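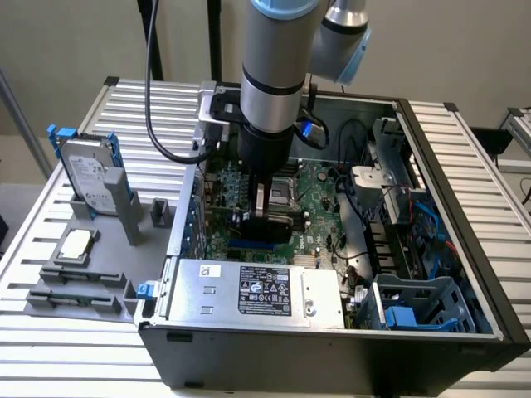 Urho Eskola wrote to this office that a checklist is only as good as the person who stops the line when a box cannot be ticked, and he asked whether the Kullberg guide says who that person is. It does, on its second page, and the answer is one reason this review is favorable.

Home Reviews Guidance Training Contact

Review: Kullberg Bench Practice Kit for Robotic Computer Assembly
July 2025
By the Equipment Review Desk, Tramico

The Kullberg kit consists of a printed guide of 134 pages, a set of laminated cell cards, and a logbook. It is meant for workshops in which a robot arm places or removes parts in desktop computers while a person loads the cell and checks the work. It does not replace the safety standards that apply to the robot itself, and the guide states this plainly at the start of each chapter.

The desk used the kit for one month, in June, on desktop towers laid on their sides with the covers off. The work covered processors, memory modules and hard drives.

Scope and content

The strongest chapter concerns parts presentation. Kullberg requires that every loose component have its own place in a fixture, that the place fit only that component, and that no part be set down on the bare table at any time. A processor goes flat in a square nest. A drive may stand upright if it is held along one side. Slots for memory must be marked with the direction of the notch. These rules are simple, and our operators followed them without further training.

The chapter on approach and clearance is also sound. The arm must pause above an open socket before the final descent, and the retention lever must be confirmed open by a person or a sensor before the program continues. Cables inside the chassis are to be tied back or mapped as obstacles. The cable running to the gripper receives a full page, including how much slack to leave at the wrist and how often to look for wear. The guide asks for an inspection every 500 cycles and a replacement decision at 1,000.

Static control is treated too briefly. The guide calls for a grounded work surface and grounded fixtures but says little about printed plastic fixtures, which many shops now make for themselves. The Lindqvist handbook is better on this point, and we advise keeping both at the bench.

The logbook

Each line of the logbook has space for the unit number, the program version, the operator's initials and the reason for any stop. Almost 800 entries fit in one book. The column for stop reasons is too narrow, and our operators began writing in the margin during the first week. Kullberg has told us that a wider column is planned.

Comparison

The Vekeck package costs less and includes software templates, but its rules on who may restart the cell after a stop are vague. Kullberg names one responsible person per shift and requires a signature before restart. We consider this the better practice.

Finding

Recommended for small and medium workshops, with the Lindqvist static control section as a supplement. Shops that print their own fixtures should settle the grounding question before the kit is put into use.

Contact the Review Desk | Copyright Tramico | Back to top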